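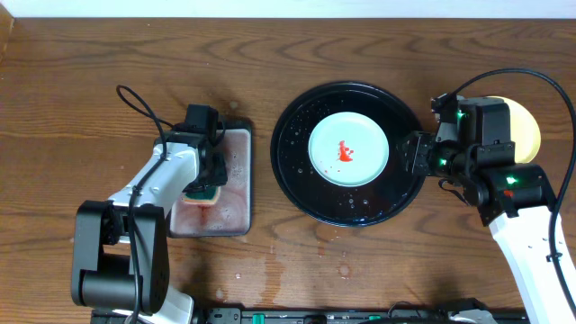

Fig. 6 – Poste de lavage sur table : tapis rectangulaire à gauche, plateau rond noir au centre, petite assiette tachée de sauce rouge.

6. Laver la vaisselle sur une table en bois

Cette section concerne les logements Nesamgate équipés d'une table en bois massif et du nécessaire de vaisselle Tilum. Elle s'applique aux petites quantités : quelques assiettes, des couvercles, des bols. Pour les casseroles et les plats de four, se reporter à la section 7.

6.1 Matériel nécessaire

– le plateau rond à rebord (réf. Tilum 30)
– le tapis rectangulaire avec son cadre
– une éponge double face, côté vert abrasif, côté jaune doux
– du liquide vaisselle
– une bassine d'eau chaude et une bassine d'eau claire
– deux torchons secs, dont un réservé à la table

6.2 Préparation de la table

1. Débarrasser la table et passer un torchon sec pour enlever les miettes.
2. Poser le plateau rond devant soi, à plat. Le rebord doit être tourné vers le haut.
3. Poser le tapis à gauche du plateau. Les gauchers peuvent inverser.
4. Placer les bassines sur le plan de travail voisin. Ne pas les poser sur le bois.

Note. Le plateau retient les gouttes et les petites coulures. Il n'est pas prévu pour servir de bassine. Au-delà de quelques millimètres d'eau, le vider.

6.3 Lavage des assiettes

1. Retirer les restes à la spatule, au-dessus de la poubelle.
2. Mettre l'assiette au milieu du plateau, face sale vers le haut.
3. Mouiller l'éponge dans l'eau chaude, l'essorer, puis déposer une noisette de liquide vaisselle sur le côté jaune.
4. Frotter du bord vers le centre. Une sauce tomate encore fraîche part avec le côté jaune seul. Pour une sauce séchée, déposer un peu d'eau chaude dessus et attendre deux minutes avant de frotter.
5. Retourner l'assiette et laver le dessous, y compris le pied.
6. Rincer dans la bassine d'eau claire.
7. Essuyer avec un torchon propre et ranger.

Maintenir le plateau par le rebord pendant le frottage. Sur un bois verni, un plateau mouillé par-dessous glisse facilement.

ATTENTION. Ne pas utiliser le côté vert sur les assiettes émaillées de couleur de la gamme Valtura. Les teintes claires se rayent et les rayures retiennent ensuite les sauces.

6.4 Nettoyage du tapis

Le tapis se salit plus vite que le plateau : les sauces rouges y laissent des traînées qui deviennent difficiles à enlever si on les laisse sécher. Le nettoyer à la fin de chaque vaisselle, et en cours de travail si la mousse se colore.

1. Ôter tout ce qui se trouve sur le tapis.
2. Rincer l'éponge, remettre un peu de liquide vaisselle.
3. Frotter la surface dans le sens de la longueur, en appuyant sans forcer. Le côté vert est autorisé ici.
4. Insister sur la partie basse et le long du cadre, où la mousse s'accumule.
5. Passer l'éponge rincée jusqu'à disparition de la mousse.
6. Laisser sécher à la verticale, hors de la table.

Si une coloration persiste, étaler une pâte de bicarbonate et d'eau, laisser agir 30 minutes, rincer. Répéter une fois au maximum dans la même journée.

6.5 Nettoyage du plateau

Jeter l'eau dans l'évier, passer l'éponge côté jaune, rincer et essuyer. Sur une finition brillante, les gouttes laissées à sécher forment des auréoles de calcaire. Un chiffon humecté de vinaigre blanc suffit à les enlever.

6.6 Protection du bois

– Essuyer sans attendre toute eau tombée sur la table, en suivant le sens des veines.
– Soulever le plateau et le tapis en fin de vaisselle et sécher dessous.
– Ne jamais laisser l'éponge mouillée posée directement sur le bois.
– Ne pas utiliser le côté vert sur la table, même pour une tache ancienne.
– Renouveler l'huile de finition une fois par an, de préférence en juin, fenêtres ouvertes. La table doit rester inutilisée pendant 13 heures après l'application.

6.7 Problèmes courants

Le plateau glisse : sécher le dessous et la table. Si cela ne suffit pas, intercaler un torchon plié.

L'éponge laisse des traces rouges : elle est chargée de sauce. La rincer à l'eau chaude en la pressant plusieurs fois, ou la remplacer.

Marque blanche sur la table : humidité prise sous la finition. Laisser sécher 24 heures à l'air libre. Si la marque reste visible, demander la fiche d'entretien Shojaei, jointe au dossier du logement.

Assiette grasse après rinçage : eau claire à changer. Recommencer à l'étape 3 du point 6.3.

Suite : section 7, Casseroles et plats de four.

Nesamgate – Guide du logement, version du 17 juillet 2024 | Contact | © Nesamgate, tous droits réservés | Haut de page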